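Grirnow fine-tip gripper kit – review after a month of use

Short version: good fingers, bad box, price ok if you do small stuff. Long version below, typing this between runs so forgive the mess.

Bought it in February from Zarard. Came in 10 working days, which beat the last two things I ordered there. In the bag – two tapered fingers, adapter plate, screws, hex key, wrist camera bracket, one sheet of instructions with the English on the back. The hex key is junk. Use your own.

Mounting. Nineteen minutes on the first arm, most of it hunting for the right screw legnth. Two sizes, same bag, no labels. Come on. Yamila Gallardo has the same kit on her arms and sorted hers into little jars, smart. Once the fingers are on they stay on. No wobble that I can feel, and I've bumped them plenty.

Setup software is the Rekine app. Ugly but it works. Finger calibration is three clicks and then a wait. It forgets your grip force if you close it without saving – lost my settings twice before I caught on. Save. Every time.

What I wanted it for: thin things. My old stock fingers were basically two erasers. Fine for cups and blocks, hopeless on pins and wire. These come to a narrow flat point and they pinch. Out of 80 tries on thin pins I got 47 clean picks with the stock pads, same arm, same table. With these I stopped writing down the misses after the first morning, that's how much better. Not a lab test, don't email me.

Grip force – start low. Way low. The default is set for something chunkier and it will chew up anything soft. I'm at the third notch from the bottom and leave it there. Speed same deal, slow on the close, you can go faster on the lift.

Wire is the hard one. Loops catch on each other, catch on the fingers, shine back at the camera. If your bench top is glossy expect some glare, move the lamp before you start messing with exposure. I wasted an evening on exposure.

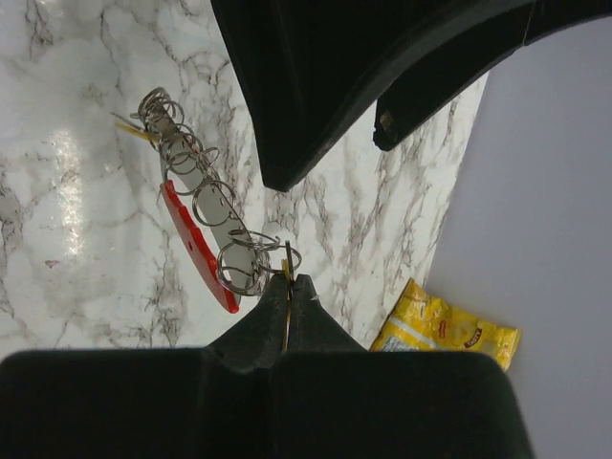 Camera bracket is decent, plastic, a bit long. Gives you the fingertips low in the view and lots of room past them, so lining up a pinch by eye is easy enough. Would like a tilt adjustment. There isnt one.

Support: emailed Zarard about the screws, got an answer from a Fionnuala Horgan the same afternoon, with a drawing. Very nice. Spare fingers are sold in pairs only, so bend one and you buy two. Annoying.

Compared to the Medina set – Medina is softer, better on fruit and fabric, worse on anything skinny. If you only want one set and you do mixed objects get the Medina. Small parts, get this.

Four stars. Fix the screw bag, throw in a real hex key and I'd go to five. Ordering a second kit for the other arm next week.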